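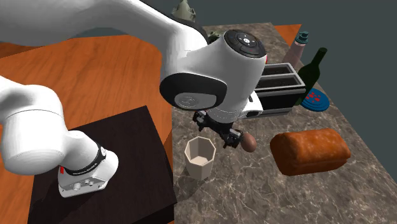 How long is the drive from Skustex Gardens to the train station?
Seven minutes, according to the brochure, and 22 if you insist on stopping at red lights.

I rented one of the Kolano townhomes here for a spring and summer before deciding whether to buy, so consider this a review of the finished product and not of the lobby scale model, which is superb.

The layout is good. Two bedrooms upstairs, a third on the ground floor that Kolano calls a "flex suite" and my mother calls a closet with a window. Storage is generous, the water pressure could strip paint, and the walls are thick enough that I know very little about my neighbors. I count this as a luxury amenity. 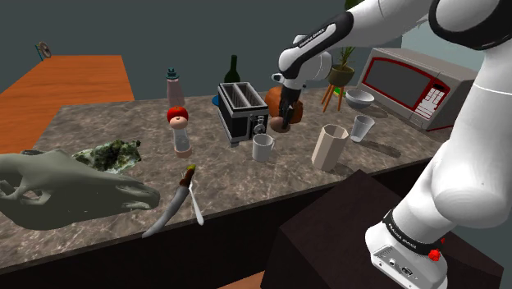
Bread on the marble-patterned kitchen counter.

Now for the rest. The "lakeside promenade" is a path beside a retention pond. The gym has 8 machines, two of them working on any given evening. Brotach, the management company, answers email with great warmth and no information. The parking gate was out for most of July.

Fees are $506 a month, which covers landscaping and the pond. Unit 107, mine, also gets the afternoon sun full in the face, so budget for blinds.

I did look at Godinho Court across the road. Cheaper, closer to the shops, and the bedrooms face a car wash. I made an offer on 107.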